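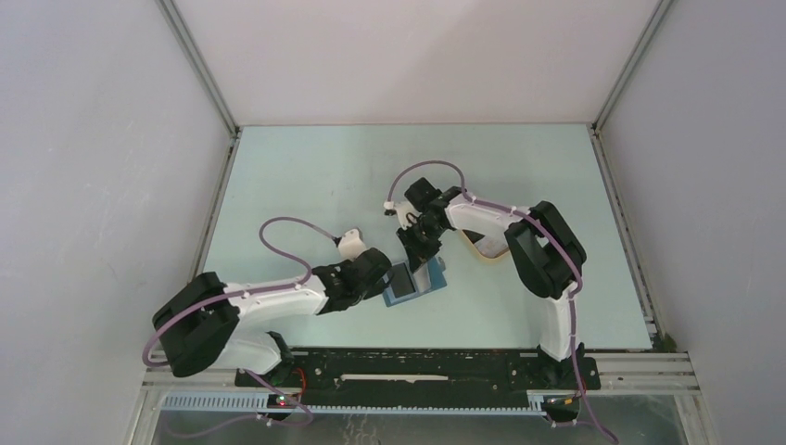

Card Holders and Where the Cards Go
Project report, materials and everyday products course, Greredwood
September 2021

Our group was asked to pick a small object most people own and decide whether it does its job. I wanted umbrellas. We got card holders, and I was told to write the part on the booklet type, the kind that opens like a little album with clear sleeves bound into the fold.

The claim on the Jolline shop page is that a booklet "ends wallet clutter for good." I doubt it. Clutter in a wallet comes from keeping cards you never use, and a booklet gives those cards a nicer place to stay. When I emptied my own wallet in February I had 9 cards in it and used 2 of them that week. Putting all 9 in sleeves changed nothing except that the library card took longer to find.

The sleeves are the weak point of the design, I think. Clear plastic sounds practical until the sleeves lie on top of each other, and then you are looking through several layers with light bouncing off them. The cover got more praise in our group than I would give it. It is a soft light blue, leather-like at least to look at, with thin stitching near the edges. Stitching says little about how long the fold will last, and the fold is what bends every time you pay for something. 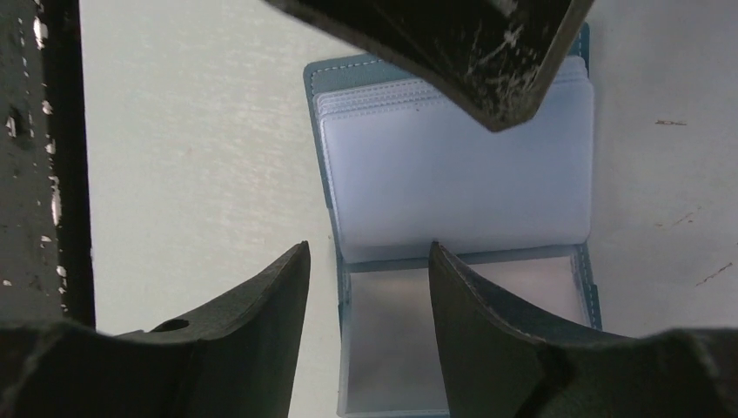
Edin Mladenović read the draft and disagreed with most of it: a booklet is for the cards you rarely need, he wrote, and should stay in a drawer or a bag, so judging it at a checkout is unfair. He also thought the fold would outlast the sleeves.

He may be right about the drawer. But Jolline sells it as a wallet, and we graded it as one. The shop in Cletunport lists a version with 20 sleeves and another with 40 - I can't picture who carries 40 cards, and the page doesn't say.

Still to do: bend test on the fold, if Segura lets us use the bench again.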